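# Pisulwood Trail Relay: Questions We Get Every Year

The relay is back in September, and so are your emails. Please read this page before writing to us. We know you won't, but it makes us feel better to ask.

### How long is the course?

Each leg is four miles, give or take whatever the county has done to the Mindon Road crossing by then. There are seven legs. Teams have seven runners, which makes the math easy until one of them gets a better offer.

### Can one person run two legs?

Yes, if a teammate drops out after bib pickup. They can't be back-to-back legs. We allowed that once and spent the evening looking for a man who had sat down in a creek.

### How many teams do you take?

The field is capped at 336 runners. Registration opens in May at 6 a.m. and usually fills before lunch. If you miss it, get on the waiting list. It moves a lot in August, when people who signed up in May remember that they don't run.

### What does it cost?

The fee is per team and is listed on the sign-up page. It covers bibs, the shuttle, a shirt in a color we will regret, and soup at the finish. There are no refunds after July. You may transfer your spot to another team, and what the two captains work out between them is none of our business.

### Is the course hilly?

Legs 1, 2 and 6 are flat. Leg 3 climbs some 500 feet to the Nouri overlook and then gives all of it back in a hurry. Leg 5 is described on the map as "rolling," a word chosen by somebody who drove it.

### What do I hand off?

A slap bracelet. We used batons until the year four of them ended up in the Zoltomstead reservoir. Your runner has to be inside the chalk box when the bracelet changes wrists. Throwing it is a two-minute penalty, even if it was a very good throw.

### Are headphones allowed?

One ear only. Legs 4 and 7 share the path with cyclists, who will say "on your left" and mean it.

### Can I bring my dog?

To watch, yes, on a leash. Dogs can't run a leg. Several are faster than the teams they belong to and it was causing bad feeling.

### Where do we park?

At the Zoltomstead fairgrounds, east gate. The shuttle to the start leaves every twenty minutes beginning at 5:40 a.m. Don't park at the feed store. The feed store has a tow truck and a long memory.

### Where should out-of-town teams stay?

Pisulwood has one motel and it books up by June. A few families rent out spare rooms over race weekend, and the list goes out with your confirmation email. Ask about stairs before you book. You won't care about stairs on the way in.

### Is there a cutoff time?

The last runner needs to leave the sixth exchange by 1 p.m. After that we'll drive you to the finish and you can still have soup. Your time won't be official, but your team will be listed in the results under "Also Present."

### What happens if it rains?

You get wet. Lightning stops the race for thirty minutes from the last strike, and if we lose more than two hours we call it and rank teams by their last completed exchange.

### When are results posted?

By 8 p.m. the same day on the results page, and on a sheet of paper taped to the soup tent well before that. If your split looks wrong, email us your bib number and leg number. "I felt faster than that" isn't something we can look up.
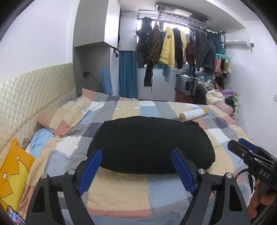 ### I found somebody's stuff in our van. Now what?

Hang on to it and send us a description. We keep a lost property list until January, and then everything on it goes to the Mindon thrift shop, where you are welcome to buy your jacket back.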